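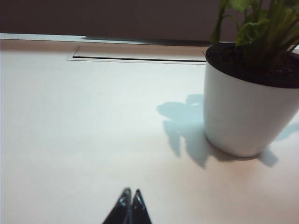
Tyyne Saarinen told the Rinach Public Library that she had killed every houseplant she owned before she borrowed one, and that the loan period was what made her willing to try again. Her comment was among 347 received by the library in response to a survey on its plant lending program, which will continue through next June.

The program allows cardholders to take home a potted plant for 10 weeks. Borrowers may renew once, return the plant to the Amis Street branch, or keep it for a small fee. The library recorded 562 plant loans during the program's first year. Most went to households that had not checked out any item in the previous year.

Survey responses were generally favorable. The most frequent request was for clearer instructions on watering, and several borrowers asked for plants that do well in north-facing rooms. A revised care card will be included with each loan. It advises borrowers to check the top inch of soil before watering and to pour under the leaves, close to the soil. A can with a long spout is suitable for fuller plants.
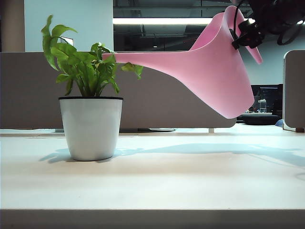

Changes to Pickup Hours

Beginning in June, plants may be collected on Wednesday from 3 p.m. until closing. Reservations can be made at the front desk or by telephone. Asuka Kamata, branch manager, said returned plants will be held for one week and checked for pests before they are lent again.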